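**Wudville ring** is a type of ring doughnut made in and near the market town of Wudville. It is smaller than an ordinary ring doughnut, has a wide flat base and is coated on the upper side only. The name is used loosely, and bakers outside the district sell similar doughnuts as "Cuten rings" or simply "small rings".

## History

Fried dough was sold at the Wudville hiring fair long before the ring shape was adopted. The earlier form was a solid ball, known locally as a cuddy, which was rolled in sugar while hot. Cuddies were often raw in the middle, and the change to a ring is usually put down to this, although cutters of the right size were also sold for making scones.

The first shop to make rings all year was Debnath, a bakery on the corner of Corn Street. It supplied the railway refreshment room and later the canteen of the Trusard mill, where the order was for 971 rings a week at its height. The mill wanted a doughnut that could be eaten in a short tea break, and the smaller size dates from this contract. When the mill closed, Debnath kept the size and dropped the canteen's plain sugar finish in favour of a glaze.

A second bakery opened at Cuten, 3 miles to the east. Its rings were proved for longer and had a more open crumb. Older residents of both places still disagree over which is the proper version.

## Dough

The dough is made with strong white flour, milk, yeast, egg and a little lard. Butter is now more common, though it browns faster in the fryer. Nutmeg is traditional at Cuten and is left out at Wudville.

After the first rise the dough is rolled out, cut and left to prove on floured cloths. The centres are gathered up and rolled again once only, as dough worked a third time gives a tough ring. Some shops fry the centres separately and sell them by the bag.

## Frying

Rings are fried in batches of 23, the number that fitted the original Debnath pan. They are turned once. A well-proved ring floats high in the fat and keeps a pale band along its side, where the dough sits above the surface on both turns. Bakers treat a missing band as a sign that the dough was under-proved.

## Coating

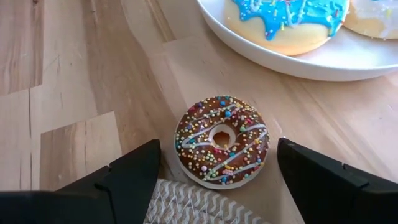
Sugar glaze was the usual finish until cocoa became cheap enough for everyday baking. Chocolate coatings are now the best sellers in most shops, followed by plain glaze and lemon. The ring is dipped face down, lifted with a slight twist and left to set on a rack. Piped lines of white icing are a later addition and are put on after the coating has firmed.

Jam is not used. Filled doughnuts are sold in the same shops but are regarded as a separate product.

## Fair day

The hiring fair lapsed and was brought back as a July street market. Rings are sold there from 7 in the morning, and the highest recorded sale for one fair is 3,878. Stalls must fry on site, a rule that has kept most bakeries from outside the district away.

## See also

- Cuddy (bun)
- Trusard mill
- Wudville hiring fair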